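De: Abbasi
Para: lista Gotenbridge – práticas de segurança
Data: 2022-07-09
Assunto: Re: regras para a zona comum de ensaios

Caros colegas,

Agradeço os comentários enviados de Lestham. Respondo depois do trecho citado.

> Na nossa proposta, a linha no chão separa quem opera de quem apenas
> passa. Mas o texto não diz nada sobre os cabos, nem sobre as pessoas
> que trabalham sentadas na mesma sala. A secção 5 deveria tratar disto?
> Também não ficou claro se um braço usado às costas conta como
> equipamento fixo ou móvel.

Penso que sim, a secção 5 é o lugar certo. Quanto ao braço às costas, proponho considerá-lo sempre móvel, mesmo quando o operador está parado. O alcance muda com cada volta do corpo, e uma distância medida no chão não chega para o descrever. Quem leva o arnês vê mal o que o braço faz atrás da anca.

No projeto Paminby temos várias atividades na mesma sala, com pessoas de pé e pessoas sentadas à bancada. Uma regra escrita para uma célula fechada não serve bem neste caso.
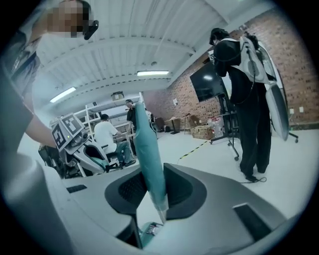

Texto proposto para a secção 5

5.1 O braço montado em arnês é tratado como equipamento móvel. Durante o ensaio, ninguém entra no seu alcance sem avisar em voz alta e receber resposta.

5.2 O cabo que desce do operador até ao chão deve ter um percurso definido antes de ligar a alimentação. Caixas, garrafas e embalagens não ficam nesse percurso.

5.3 Quem trabalha sentado e de costas para o ensaio é informado do início e do fim. O aviso luminoso do equipamento não substitui a palavra.

5.4 A fita amarela e preta marca um limite permanente. Se o ensaio precisa de mais espaço, o responsável regista a alteração na folha da sala.

Falta ainda decidir a força máxima de contacto para as pinças de mão. Na versão anterior estava escrito 158 N, valor que me parece alto – alguém sabe de onde veio? Se não houver fonte, prefiro retirar o número até à revisão de agosto.

Peço que enviem as correções para a lista, com o número da alínea.

Com os melhores cumprimentos,
Abbasi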